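Workshop and Kitchen Tips: Teaching the Arm by Hand and by Remote Control
Tostura Shared Workshop, Member Guidance
Revised 4th October

The following tips are issued to members who teach household and bench tasks to the workshop's two arms, known by their bench names, Dirham and Drinport. They apply to hand guiding, in which the member holds the arm and moves it through the task, and to remote teaching, in which the member works from the control station. Members should have completed the bench introduction before using either method.

Before a session

Clear the work surface of everything that does not belong to the task. Wipe the surface and let it dry. Crumbs and sawdust get under cutting boards and trays, and a tray that shifts by a finger's width in the middle of a demonstration will spoil it.

Mark the starting place of each item with a small corner of painter's tape. Two corners are enough for a cutting board or a parts bin. Round items, such as bowls and jars, are best marked with a single short strip at the side nearest the member. Remove all tape at the end of the day; tape left over the weekend leaves residue on the maple bench.

Put a damp dishcloth or a square of nonslip shelf liner beneath bowls. Members teaching a stirring or pouring task should practice first with dried beans or rice. Liquids are permitted at the kitchen counter only, and the arm must have its sleeve on.

Tie back long hair, remove bracelets and scarves, and roll sleeves above the elbow. Check that the stop button is within reach of the hand that will not be guiding the arm.

Hand guiding

Hold the arm at the two padded sections and nowhere else. Stand with the feet apart and move from the shoulders. Members who guide with the wrist alone tire quickly, and the later demonstrations in a set become noticeably rougher than the first.

Move at the speed at which a careful person would show the task to a guest. Very slow movement is a common fault. It produces small hesitations, and the arm will repeat them.

Pause for one full breath before closing on an item and again after lifting it. Do not pause elsewhere. If an item is dropped, end the demonstration, return everything to its marks, and begin again. Do not pick up the item by hand and continue.

Soft items need their own approach. For folded dish towels, take hold at the fold, where there are more layers to grip. Sponges should be gripped across the narrow side. Plastic bags are not accepted as a beginner task at Tostura and should be left until a member has completed a full set with towels.

Remote teaching

Adjust the chair before switching on the controls. Forearms should rest on the pads, with the screen at eye level. A member who leans forward to see is sitting too far back.

Use the overhead view to bring the arm to the item and the wrist view for the last part of the approach. Close to a surface, the wrist view loses its detail and gives little help in judging distance.

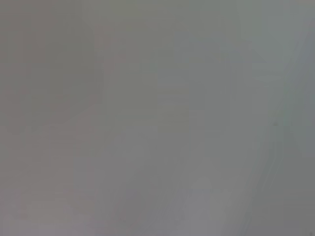 Members should therefore settle the height of the approach while the item can still be seen clearly, and then come straight down with a steady hand. Corrections to the side should be finished before the descent begins. Where the height remains in doubt, raise the arm, look again in the overhead view, and repeat the approach. A second approach is acceptable within the same demonstration, provided nothing has been touched.

Release the grip control fully between actions. A half-pressed control holds the grip partly closed, and it will knock over narrow items such as spice jars, glue bottles, and drill bit tubes.

Keep conversation at the control station to a minimum. Members waiting for a turn are asked to sit at the long table by the Hallgrímsson cabinets.

Keeping a useful set

A standard set for a simple task, such as placing spoons in a drawer tray or returning screwdrivers to a rack, is 18 demonstrations. Tasks with two stages, such as opening a container and then filling it, require 100, and these should be divided among several sessions. No member should teach for more than four sets in one day.

Vary the starting place of the item by a small amount within each set. Turn the handle of a pan toward a different side. Change one spoon for another of a different length. Keep the lighting the same throughout; the blinds over the sink should be fully down or fully up, and the position should be entered in the log.

Write the log entry directly after each set. The entry should give the arm used, the method, the items on the bench, and any demonstration to be discarded. "Number 7, bumped tray" is a sufficient note. Entries such as "a few bad ones" cannot be used by the next member and will be sent back.

Demonstrations taught by hand and those taught by remote control should be saved in separate folders, even when the task is the same. Members who have changed methods partway through a set should close the set and open a new one.

Cleaning and closing down

Return the arm to its rest position before switching it off. Wipe the gripping surfaces with a lint-free cloth and mild dish soap, well wrung out. Do not use solvent, bleach, or scouring pads. Flour paste and wood glue should be removed while soft; if either has hardened, leave it and report it in the log.

Clean the wrist lens with the gray cloth kept in the drawer under Dirham. Paper towels scratch the cover. The sleeve used at the kitchen counter is washed by hand in warm water and hung over the rail. It does not go in the dryer.

Knives, peelers, and graters are not to be used in teaching on either arm until the new counter guard is fitted in November. Butter knives are permitted.

Requests for bench time on Drinport should be entered on the sheet beside the door, one line per session.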